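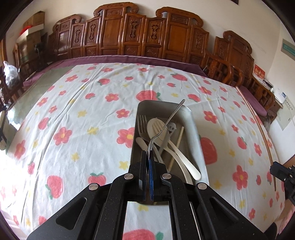
Kendra Friesen objected, in her written comments on our first draft, that a household does not own "a set" of utensils at all. It owns what is left of several sets, she wrote, and any account of how utensils are stored should start from the leftovers. We accept the point, and the present section has been rewritten to follow it.

4.2 Mixed contents in open trays

The Usia survey asked participating households in Rotby to keep a written record of the utensils stored outside a divided drawer. Most of the storage guides reviewed in Section 2 treat the divided drawer as the normal case: forks lie in one slot, spoons in the next, and anything without a slot is moved elsewhere. The records returned by the households describe a different habit. A single open container, usually a tray, a jar or a baking tin, holds whatever is used at the table together with whatever is used near it. The survey logged 2000 utensils in all, of which 1242 were kept in open containers of this kind.

Figure 2 gives a typical case of mixed contents. A deep, rectangular metal tray holds a metal fork, cream plastic utensils, a grey utensil with a smiling face at the top, and a thin stick of light wood. The tray stands on a tablecloth printed with strawberries, flowers and stars. Metal, plastic and wood share one space without dividers, and the pieces lie across one another.

Three features of such trays deserve attention. The first is depth. In a shallow tray the handles can be seen from end to end, and a person can choose by handle or by head. In a deep tray with plain walls, the lower pieces are easily covered, and choice is made mainly by whatever part of the utensil is uppermost. Households in the survey wrote often of having to lift one spoon to reach another. Several had stopped using pieces that tended to settle at the bottom, although they had no wish to give them away.

The second feature is stacking. Plastic spoons of the same mold fit closely inside one another, and in the records they were commonly described as a single item until the household came to wash them. Forks do this less well. Where a tray held both, the spoons were generally found together and the forks apart, even when the household reported that it made no effort to sort. We return to this pattern in Section 5, as it bears on the question of whether dividers are needed for small collections.

The third feature is the presence of decorated pieces. Utensils with faces, animals or other figures on the handle are sold mainly for children, and we had expected them to be stored separately. In the Rotby records they were for the most part kept with the plain ones. Asked for a reason, households gave short answers: the piece was easy to spot, or it had always been there. One respondent noted that the decorated handle served as a marker, and that she reached for the utensils lying next to it by habit. The remark was not repeated by other households, and we report it without drawing a wider claim from it.

The classification used in this section follows the scheme proposed by Eliseo Manríquez for the earlier Hao inventory, with one change. In the Hao scheme, wooden sticks and skewers were entered under "cooking aids" and left out of the count of table utensils. We have entered them according to where they are kept. A stick stored in the same tray as the forks is therefore counted with the forks. The change raises the share of mixed containers and should be kept in mind when the two inventories are compared.

Material was recorded by sight only. Households were asked to write "metal," "plastic," "wood" or "not sure," and no attempt was made to tell one metal from another. Painted and coated pieces gave the most trouble. Where the household was not sure, the entry was left as written and excluded from Table 3.

A limit of the method should also be stated. The records were completed in August, when many households eat outdoors and carry utensils to the table in the container in which they are stored. A tray standing on a laid table may be a storage place, a serving place or both, and the form did not ask households to choose between these uses. The revised form adds a line for the place where the container is kept overnight. Entries collected with the revised form are treated separately in Section 6.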